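When the operations board at Brallum approved a pair of robot arms for the staff kitchen on the second floor, the discussion concerned cost and floor space. Very little was said about Hiwot Mamo and Finn Kuhlmann, who had looked after that kitchen for six years. In my view the order of business was wrong, and other employers should take note.

The routine tasks, mugs above all, are now shared between people and machines.
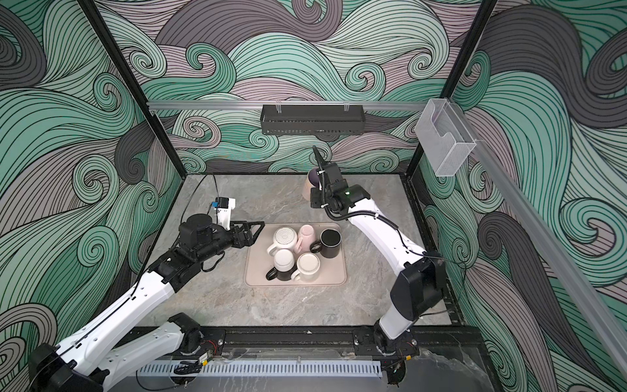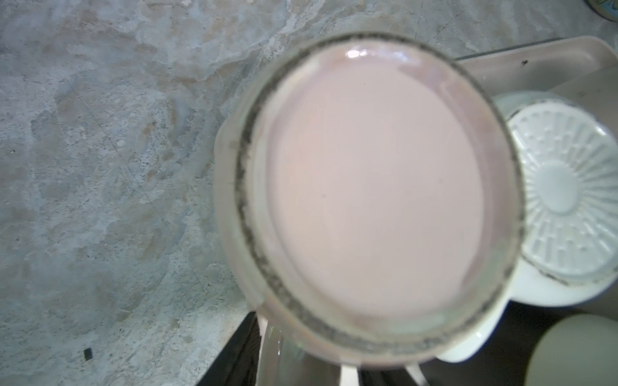
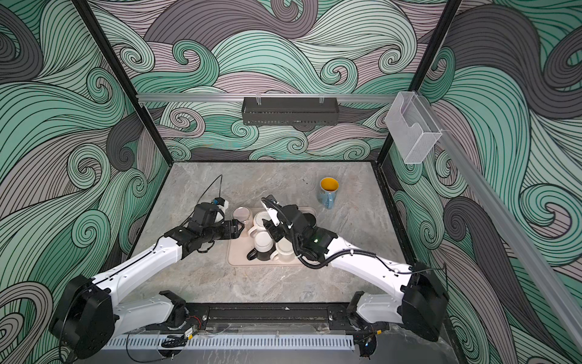
An employer that automates a task of this kind still has duties toward the person who used to perform it. Ms. Mamo's hours were not reduced, and the company deserves credit for that. Her day, however, has changed a great deal. She now spends around 40 minutes of each shift watching, resetting and reporting – work that appears nowhere in her job description and carries no additional pay. Mr. Kuhlmann has told the board that he misses the conversations that came with clearing up after meetings.

Management tends to treat such matters as minor. I would ask it to revise job descriptions before equipment is installed, and to pay for supervision as skilled work. Staff should also have the right to stop a machine without first seeking approval. The Pendberg site adopted these terms in December, and its four kitchen employees signed them. Our own board has yet to place the question on its agenda.

Mareike Albers
10/8/22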